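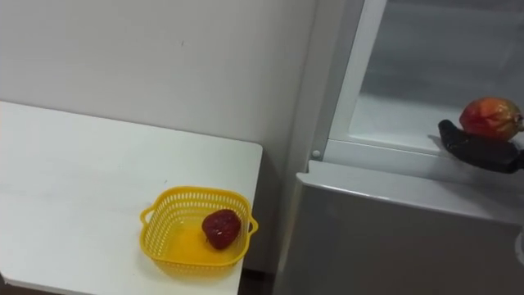 Mango storage, fridge or bench?
Posted by Manee Yensuk, Jul 23, 2026

I bought a tray of mangoes because it was cheaper than buying three, and now I live with a tray of mangoes. My household is split. One side puts them in the fridge the minute they come through the door, so there's a red and orange one at the open top compartment while the strawberry sits in the yellow basket on the table. The other side (me) says a mango that goes in hard comes out hard, and tastes like a cold candle. The fridge is a plain white Grundport, 364 litres, and the top compartment seems colder than the rest of it. Do they go in or stay out? And have I got the strawberries backwards as well? I'd like to settle this before the tray settles it for me.

3 replies

Thaweesak
Both sides are right, which will please neither of them. It depends on the mango.

Press it gently near the stem. If it gives a bit, like a ripe avocado, and smells like mango at the stem end, put it in the fridge and eat it within a few days. If it feels like a cricket ball, leave it out at room temperature, away from the sun, and check it daily. Colour is no help. Some kinds go red while they're still rock hard and some stay green until they're practically jam.

Your side is correct about the candle. Chill them hard and the ripening mostly stalls, and if they're kept cold for long enough the skin goes grey and pitted and they never really come good. I lost most of a tray that way one August and ate it anyway out of spite.

Strawberries are the other way round. They don't get any sweeter once they're picked, so there's nothing to wait for. Fridge, unwashed, in a single layer if you've got the room. A basket with holes in the sides is good for letting the air through, with a bit of paper towel on the bottom if the floor of it is solid. Wash them just before you eat them.

As for the top compartment, first make sure it isn't the freezer. If it's only the cold end of the fridge, keep fruit off the back wall, where things tend to freeze and then go to mush. Ours has a cheap thermometer sitting in a glass of water on the shelf. Leave it overnight and read it in the morning before anyone's been in for milk.

canow
just eat them faster

Valia
Agree with Thaweesak on all of it except the spite. If you've got a whole tray on the go, the trick is not to let them all turn ripe on the same day. Put two or three in a paper bag with a banana to hurry them up and leave the rest spread out on the bench, not touching. Move each one to the fridge as it softens. Pull it out 30 minutes before you want it, as they taste of very little straight from the cold.

Once you're properly losing, cut up the ripe ones, freeze the cubes flat on a tray and then bag them. I have 8 bags in there from last summer, labelled in my own handwriting, which I can't read. One of them may be pumpkin.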